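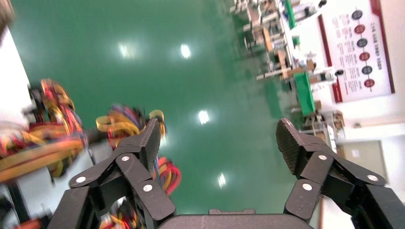

Loose wiring and the green floor, main workshop.

JURKBRIDGE WORKSHOP
Minutes of the users' meeting, August
Held in the upstairs room, 4.30 pm

Present: seven bench holders, one from the Vatville site, one from the office (minutes).
Apologies: two bench holders.

1. Minutes of the last meeting
Agreed, with one correction. Under item 5, "new sink" should read "new sink tap". The sink is staying.

2. Matters arising
The tap has been ordered. The side door still sticks in damp weather and the landlord has been written to again. The lost property box was emptied as agreed. One pair of reading glasses has been kept back at the office.

3. Wiring in the main workshop
Most of the meeting was spent on this. Several people said that loose bundles of wire were being left out between sessions and that it was getting hard to know which ones were in use. The red and yellow lengths were mentioned in particular, as they are in nearly every bundle along with the blue, and once tangled they take a long time to separate.

One bench holder said that a bundle may look abandoned when it is half of a job, and that wires had been tidied away last month which then had to be found and sorted again. It was accepted that tidying should not mean moving other people's work.

After discussion the following was agreed:
Any bundle left out overnight is to have a paper tag with the bench number and the month.
Untagged bundles will be put in the grey crate by the stairs and kept for two weeks.
Wire is to be tied at both ends before it is put away. Ties are in the drawer under the kettle.
Offcuts shorter than a hand go in the scrap tub.

The office will buy a pack of 200 tags and 400 reusable ties. The order is to go to Ranasinghe, as before. A suggestion that each bench should have its own colour of tie was not taken up.

Vatville reported that they hang their wire on pegs by colour. This works well there but they have more wall. It was asked whether pegs could go up at Jurkbridge on the white boarding by the stairs. The office will check whether it can be drilled.

4. Floor
The green epoxy floor was generally thought to be a great improvement on the bare concrete. Two people find the shine tiring when the ceiling lights are all on, and asked whether a matt coat could be put over it. The supplier, Murnano, has told the office that this is possible but would mean clearing the whole room. No support for clearing the room before the winter. It was agreed to try working with the back row of lights off in the afternoons and to report at the next meeting.

The floor is to be swept at the end of each session. Snipped wire ends should be picked up with the soft brush and not the stiff one, which marks the surface. Please do not drag stools.

Mopping: warm water only. The remaining bottle of pine cleaner is for the kitchen and toilets.

5. Key safe
The code has been changed and is available from the office on request. It should not be written on the board. The old code, 1492, no longer works.

6. Kitchen
Milk money is behind. A new tin has been put out. The fridge will be cleared at the end of the month and anything without a name thrown out.

7. Any other business
Request for a second pair of good side cutters to be kept in the shared drawer. Agreed, up to the usual limit.
Bench 2 is free from next month. Anyone wishing to move should tell the office before it is offered outside.
The radio was raised. No decision.

8. Next meeting
Same room, 4.30 pm, in October. Items for the agenda to the office a week beforehand.

The meeting closed at 5.50 pm.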